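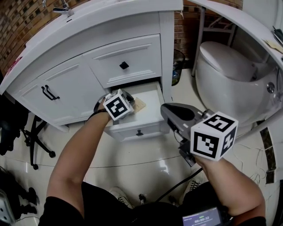 Item 2, drawer task: left hand in the open lower drawer, gripper in the right.

Skovier project, method review
Minutes, 14/10/2024
Present: Modupe Yusuf (chair), Colton Kowalchuk (minutes), M. Igwe, two from the Kanik group
Apologies: Grarik site

1. Minutes of the last meeting
Agreed, with one change. The May figures should be described as "recorded", as they were never checked. MY asked that the word "validated" be kept out of the minutes until something has been.

2. Drawer task, mixed-hand recording
CK reported that 348 recordings have been made at the bathroom set with a marker cube on the back of the left hand and another on the right-hand gripper. The claim in the draft is that a policy trained on these does as well as one trained on gripper-only recordings, in less recording time.
MY was not convinced. The draft gives a success rate of 90 per cent but does not say what counts as success. CK said the drawer has to be open and the item inside touched. MY said a drawer can be opened by accident, and touching something is a low bar. She would want the item taken out and put where it was meant to go.
Igwe asked how the cube on the hand is tracked once the hand is well inside the drawer. CK said tracking is filled in from the frames before and after when the markers are lost. Igwe asked how often that happens. CK did not have the number. MY said the whole argument rests on that number and it should have been the first table in the draft.
Kanik pointed out that the left hand is a bare human hand with a strap round it and the robot does not have one. Pressing down with fingers may not carry over to a jaw. CK thought it did in the trials. There were 6 trials. MY did not regard this as an answer.
Action: CK to report lost-marker time for every recording, including the bad ones.
Action: CK to rewrite the success rule before any more trials are scored.

3. Comparison with gripper-only recordings
The gripper-only set was made by different people, at a different unit with straight drawer fronts. MY asked what the comparison was supposed to show. After some discussion it was agreed that it can't stay in the paper as it stands. Kanik will repeat it at the curved vanity with the same 2 operators.
Igwe asked for his doubt about the time saving to be noted. Fitting the cubes and setting up were left out of the total.
Action: Kanik to repeat; Igwe to time the setting up.

4. Draft paper
Not to be sent out. CK disagreed and asked for that to be minuted.

5. Any other business
Grarik want to borrow the spare cubes. Left until item 3 is done.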